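### 4.2 Folding soft clothing

Garments gave us the widest spread of results, and the part of the study we most enjoyed. Of the 572 chores in the Rantala set, 28 involve padded outerwear on a bed (Figure 3). Padding springs back - a fold that holds in a T-shirt opens again in a jacket.

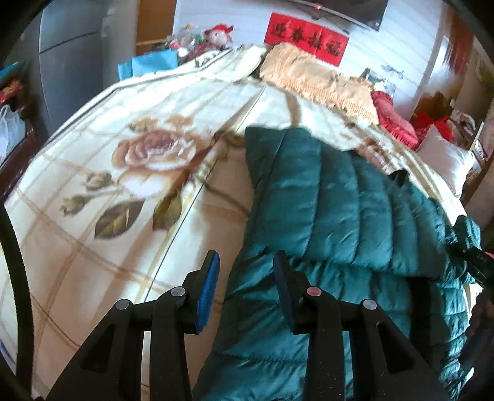 *Figure 3. Puffer jacket on a quilted bed, with the two fingers of the gripper open.*

Can a machine fold a winter jacket yet? Sometimes, if the sleeves start out flat and it is allowed a second try.

The Flestico policy, trained on 300 folds, finished 20 of the 28 jacket chores. Ikonen and Honkanen scored each one separately. Most of the failures came at the sleeves, where the fingers pinched the shell and missed the filling. Even so, we were thrilled - the earlier Clodden policy finished none.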